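Skavilbridge FC supporters' site: match center fault log

Ticket 269: live scores stuck after halftime
Opened by: Deepak Bajpai
Date: 18 February 2019
Status: fixed, watching

What happened
The Hirano cup tie was a cracker, and the live page missed the best bit! It froze at 1-1 on the halftime whistle and stayed there while we scored 2 more. I had people texting me from work asking if the game had been called off.

Tried first
1. Cleared the page cache. No change.
2. Restarted the Keseo score feed. It came back for 14 seconds (I got very excited), then froze again.
3. Switched the lineup widget off. Scores started moving right away!

Cause
The lineup widget was asking for the bench list over and over after a halftime sub, and the feed gave up with a 500 error. Our sub had no squad number in the file, so the widget never got an answer it liked.

Fix
Added the missing number and set the widget to try twice and then leave it alone. Replayed the whole second half on the test page and every goal showed up, even the scrappy one off the post. Loved watching that again.
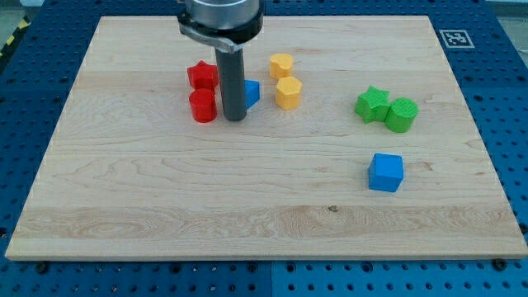

Still to do
- Check squad numbers for the Skolum away game before kickoff.
- Move the feed to the new page layout in April.

Contact the web team | © Skavilbridge FC Supporters | Back to top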